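Trutgate Residents' Help Pages
Housing and Repairs > Furniture and Fittings

Removing pale rings and marks from a light wood table top

Posted by Märta Granström
Replies: 3

I should be grateful for advice concerning a square table in a light wood, which came with the flat I rent in Treloar Court. The inventory describes it only as "table, wood, good condition". Over the winter several pale rings have appeared on the top, together with one larger cloudy patch where a dish was put down straight from the oven. The marks cannot be felt with a fingertip. They are most noticeable in the morning, when the light comes in low from the side.

My tenancy ends in December and the agreement states that furniture must be returned in the condition recorded at the start, fair wear and tear excepted. The letting office has informed me that a replacement top would be charged at 158 pounds. I have no objection to paying for damage I have caused, but I would prefer to attempt a repair first if this can be done without making matters worse.

I do not know whether the surface is oiled, waxed or varnished. I have so far tried only a damp cloth and washing-up liquid, which made no difference. Could members advise how the finish may be identified, and what treatment would be suitable? I would also welcome views on whether I am obliged to tell the letting office before I begin.

Reply from Merkar

The finish should be identified before any product is applied. Choose a place that is not normally seen, such as the underside of the edge, provided that it has been finished in the same way as the top. Put one drop of water on it and wait 10 minutes. If the water soaks in and darkens the wood, the surface is either bare or oiled, and the oil has worn thin. If the drop remains as a bead, there is wax or varnish present. To distinguish between those two, draw a fingernail lightly across the same place. Wax will usually show a faint smear or come away slightly under the nail. Varnish will not.

Pale marks of the kind described are generally caused by moisture held within the finish and have not reached the wood itself. Dark marks are a different matter and normally require sanding. It is therefore encouraging that the marks in question are pale.

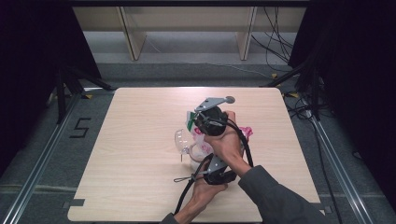 For a varnished top, the usual first step is gentle warmth. Lay a clean, dry cotton cloth over the mark, set an iron to its lowest heat with no steam, and pass it over the cloth for a few seconds at a time. Lift the cloth and look after each pass. The cloud should begin to fade at the edges. If there is no change after several attempts, stop, as further heat may soften the varnish and leave an impression of the weave.

For a waxed top, warmth may also be used, but the wax will need to be replaced afterwards. Apply a thin coat of clear paste wax with a soft cloth, following the grain, leave it to dry for as long as the tin directs, and buff. Two thin coats are preferable to one thick coat.

For an oiled top, the marked area may be rubbed very lightly with a fine abrasive pad, again along the grain, and the whole top then re-oiled. Treating only the marked area will leave a patch that is darker than the rest. Cloths used with oil must be laid out flat to dry outdoors before disposal, as they can heat up and catch fire if left in a heap.

As to the tenancy, I would recommend writing to the letting office before starting. A short message stating what you intend to do, accompanied by dated photographs, will be sufficient in most cases. Some agreements prohibit alterations to furniture without consent - it would be prudent to read yours with that in mind.

Reply from jestberg_93

Mayonnaise. Leave it on overnight and wipe it off. It worked on my mother's sideboard, although I could not say what the finish was. Toothpaste is also recommended by some people but it took the shine off mine.

Reply from Treloar Court Tenants' Desk

Members are asked to note the following in respect of furnished flats in the Court.

Minor surface marks on a table in daily use are commonly accepted as fair wear and tear, particularly where the tenancy has lasted longer than 3 years. A single heat mark from a dish is less likely to be accepted. Where a charge is proposed, the tenant may ask to see the original inventory and any photographs taken at the time, and may ask how the age of the item has been allowed for in the figure. The full price of a new top should not ordinarily be sought for a piece that was already several years old.

We would advise against the use of mayonnaise or toothpaste on furniture belonging to the landlord. The first may leave a greasy stain on an oiled or bare surface, and the second is mildly abrasive.

Requests for a copy of an inventory may be made in writing to the Desk, quoting the flat number and the name on the agreement.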